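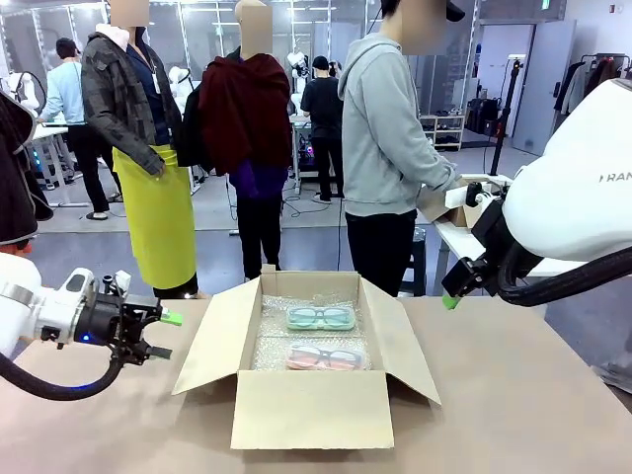
Home Papers Builds Parts Archive Contact

December
By the Mokdale Shared Workshop bench group

3.2 Packing cell

The cell was built in the shared workshop at Mokdale, on a table that every other member also considered theirs. Two arms face each other across it. We chose packing as the first task on the theory that putting things in a box is easy, a theory we held until the first evening.

Figure 4. The packing cell, with two pairs of eyeglasses, each in a clear plastic sleeve, on bubble wrap in an open carton. The green pads are the fingertips discussed in Section 3.3.

The carton is a plain corrugated one, used with all the flaps folded out. Early trials left the flaps to find their own position, and they found it, usually against a wrist. Folding them by hand before each run costs the operator a few seconds and some pride. Automating that step is left to future work, along with most of the other steps we did not enjoy.

Sleeved eyeglasses are a poor choice of object by any sensible standard. Clear plastic is hard for the depth camera, and the sleeve slides over whatever it holds. The Nutora planner treats each pair as a flat slab, which is wrong but has the merit of being wrong the same way every time.

3.3 Fingertips

The stock jaws let sleeves slip. We cast green pads in a mold made at the Jistdale bench and went through 6 versions, the second of which smelled so strongly that it was tested outdoors. Over 845 attempted picks, 450 used the final version. The remainder are reported in Table 2 for honesty and skipped in Section 4 for clarity.

Cable routing follows the Medrano layout, in which each cable hangs in a loose loop and is kept clear of the carton. Tighter routing looked much better and pulled a connector out twice.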